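Section 5: Setting up your repayment account

Before you start, have to hand your customer number, a recent business bank statement and something hot to drink. The set-up is short, but the bank's login page has its own ideas about time.

Note: this section is for businesses whose advance from Cleditz has already been agreed. If you are still waiting for a decision, go back to Section 4 and practise patience.

Linking your bank

1. Sign in to Jeltent and choose Accounts, then Link a bank. Pick your bank from the list. Banks are filed under their full legal names, so yours may be hiding several letters away from where you'd look.

2. Approve the connection on your bank's own page. You will be sent back to Jeltent when it has finished.

3. Check that the last four digits shown match the account your takings go into. Linking the holiday savings by mistake is more common than you'd think, and a good deal harder to explain at home.

Caution: do not close the browser window while the wheel is spinning. It looks stuck. It is thinking.

Choosing how you repay

4. Go to Repayments and select Fixed or Share of takings. Fixed collects the same sum each week. Share of takings goes up when you are busy and down when it rains on your terrace all May.

5. If you choose Fixed, enter the weekly amount. An advance of £2000 repaid at £198 a week, for example, leaves a small final payment, and Jeltent works that out for you. Fees are listed on a separate line so that they can be disliked individually.

6. If you choose Share of takings, connect your till. Tokarz tills connect by themselves once you type in the code from the back of the unit. For other makes, upload the daily totals as a spreadsheet, with one row per day and no jokes in the header.

7. Set a low balance alert. We suggest £680 for a small café, but you know your rent better than we do. The alert arrives by text the evening before a collection.

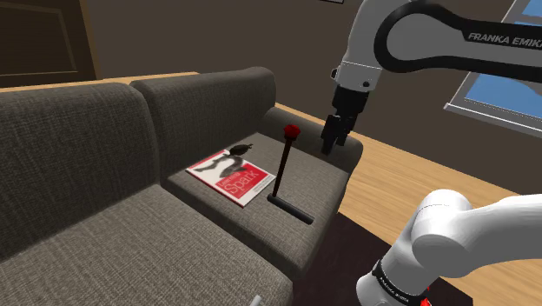

8. Press Confirm. A summary is sent to your registered email address. Keep it somewhere your accountant can find it – the glovebox does not count.

If a payment fails

We try again after two working days. A second failure pauses the account, and someone from our Fallisham office will ring you. They are quite nice. To change the collection date beforehand, open Repayments, choose Move date and pick any working day in the same week.

Section last updated 3rd May.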